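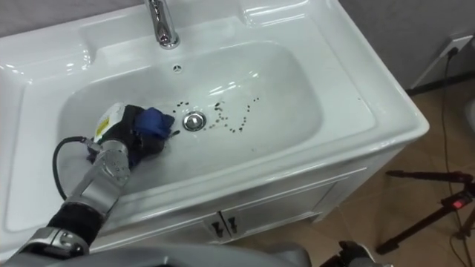
Bringing a cleaning robot into a washroom round takes a good deal more talking than wiring, and I'd like to take you through how we went about it at Kindine, where my team looks after the staff washrooms and I have been the cleaning supervisor for longer than I care to admit. Start with one job, and let it be a job your people already find tiresome. We chose basins. Bending over a sink to chase dark specks towards the drain with a blue cloth is exactly the sort of work that gets into your lower back, and it's a nice clear task to teach, because anyone can look at white porcelain and say whether it's clean.

Before the first shift, sit down with everybody who does the round. Rhonda MacLeod, who has worked lates with me for years, wanted to know straight away whose hours were going, and she was quite right to ask! Have your answer ready and put it in writing. Ours said that no contract would change while the trial lasted, and that time saved on basins would go to the jobs we never get to properly – behind the pipes, the tops of the door frames, the vents.

Next, write down how your best cleaner does the job. I followed Bảo Lã round with a notepad one Friday and learnt that he works from the rim inwards, does the tap before the bowl, and folds his cloth afresh for every sink. None of that was on our old job sheet. Give the notes to whoever sets up your machine (ours is a Letunau engineer, very patient with us) and make sure the cleaner's name is on them, as it's the cleaner's know-how you are passing on.

Then agree who does what. On our sheet the robot wipes the bowl, and a person chooses the cloth, handles every cleaning product, checks the finish and signs the room off. Pick 2 people per shift who may stop the machine, and let them practise stopping it until it feels ordinary. Allow 20 minutes at the start of the shift for setting up, and please do put that on the rota as paid work, or it will quietly come out of somebody's tea break.
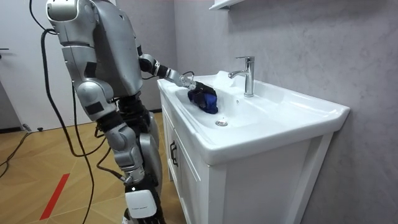
Will my cleaners need to be technical to work beside it?

Patience and a good eye matter far more, and a cleaner who knows the round well can pick up the starting, stopping and checking with a bit of practice.

Last of all, keep a plain paper log by the door. Ask for the time, the room, and anything that had to be done again by hand, with a good wide space for grumbles. Read it together every week, over biscuits if the budget stretches, and change the sheet when the grumbles agree with each other. We moved our start time to after the evening rush in October for just that reason, and the late shift has been a good deal happier with it.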